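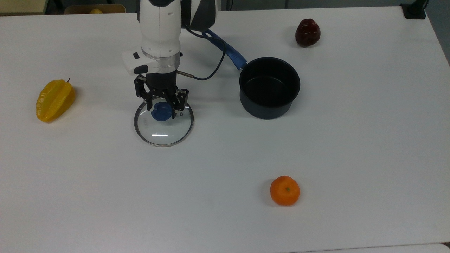
Student operators wanted: Nolcombe robot club, kitchen project
Posted 2024-02-16

We need people to drive the arm. Evenings mostly, some Saturdays, starting first week of March. Open to anyone enrolled at Nolcombe, any year, any course. You do not need to code. You do not need to have touched a robot before. Patience more use than maths, frankly.

What the project is: Likbridge is our entry for the spring household tasks contest. The arm has to put a lid on a saucepan and take it off again, move fruit and veg out of the way, put things where it's told. Sounds like nothing. The lid is the hard bit. Glass, low, slippery, one knob to get hold of, and if the fingers come down a bit off centre it just skates away across the table.

What you'd be doing: guiding the arm through the same job over and over so it has good examples to learn from. Each session is 90 minutes with a break in the middle. 40 goes at a task per session is the target, fewer if you're new. You reset the table between goes, note down any that went wrong and why, and shout if anything sounds odd.

We have 16 places. Seven are gone already to people from last term, so don't hang about.

You'll get: a proper induction with Salma Sqalli, your name on the contest entry, a line for your CV that you can talk about in an interview, and tea. No pay, sorry, we did ask. Travel to the final is covered for anyone who has done five sessions or more. 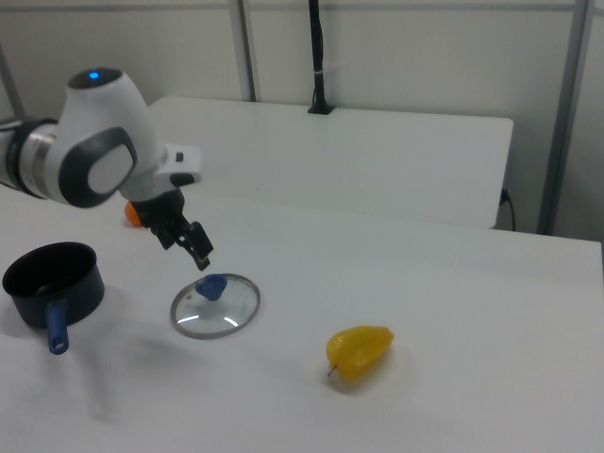
Fouad Mansour: I did last term and would say do the lid task first while your fresh. I left it to the end of every session and my worst runs are all lids. Go in slower than feels right over the knob, stop, then close. Also eat beforehand.

Good advice, take it.

Practical stuff

Where: Bramutano room, ground floor, second door after the bike racks. Step free.
When: Tuesdays and Thursdays from 6, Saturdays from 10. Pick one slot and try to keep it, swapping is fine if you tell us the day before.
Wear: sleeves that roll up, hair tied back. No dangly lanyards near the arm please.
Induction: has to be done before your first session, no exceptions, takes an hour. Covers the stop button, where to stand, how to log a run.

If you'd rather not drive we also want two people to check the recordings and bin the bad ones. Can be done from home in you own time. Ask for Zoubi (that's the logging tool, not a person) when you write and we'll send a login.

To apply: short email to Sanaa Abou Zeid at the club address. Name, course, which evenings you can do, whether you want driving or checking. Two or three lines is plenty, no CV. We'll answer everyone, might take a few days as it's coursework season for us too.

Questions about access or timings, ask Abdelghani Kabbaj, same address.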